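Orange Things from the Derevier Sale Room

Gallery by Judite Caldeira
Last updated in February

The sale room in Trurnham takes in household goods from estates and closed shops. For the winter sale we grouped part of the stock by color, and orange turned out to be the largest group. The pieces on this page come from that group. Most are kitchen and storage items, and most are molded or woven. Sizes and lot numbers are on the printed list at the front desk.

The sale takes up the long room and the side room. Lots up to 593 are in the long room. Everything after that, up to 713, is in the side room, where the light is better in the afternoon.

Ribbed pieces are set out together so that buyers can compare the surfaces. The ridges vary a good deal from one maker to the next. On some they are sharp and even, and on others they wander a little. Color is also uneven on many of them, with the rim darker than the inside.

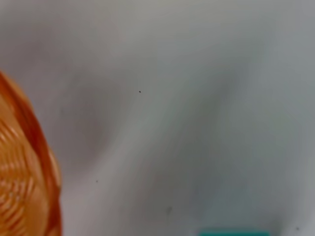

Orange, ribbed, with a darker reddish rim. Close view of the curve and the ridges, on pale gray.

Can ribbed pieces be washed before they go on a shelf?
Use lukewarm water, a little dish soap and a soft brush, and work along the ridges. Rinse well and let the piece dry upside down on a towel. Woven natural fiber should only be wiped with a damp cloth.

Notes on the group

Mandla Fourie sorted the orange stock and wrote the condition notes. He marks wear in three grades. Grade one is light surface wear. Grade two means scratches or fading that show from across a table. Grade three means a crack, a chip or a repair. There are 4 lots at grade three, and they are sold as they stand.

Fading is the most common fault. Orange left in a window goes pale on one side first, so turn a piece all the way around before bidding on it. Dust in the grooves is not listed as a fault.

A number of the storage pieces came from a house in Puvulville, where Wayne Simard's aunt kept yarn and sewing patterns in them. He brought them in over two trips and asked that the matching ones stay together. They are listed as sets and will not be split.

Viewing and pickup

Viewing opens at 10 a.m. and ends at 4 p.m. Pieces may be picked up and handled. Please put them back on the same table, with the lot tag facing out.

Buyers should bring their own boxes. Newspaper for wrapping is under the desk. Ribbed pieces of the same size can be stacked for the ride home, but put a sheet of paper between them or the rims will rub.

Questions about single lots go to Alvar Rønning at the front desk. Blue and green pieces are on the next gallery page.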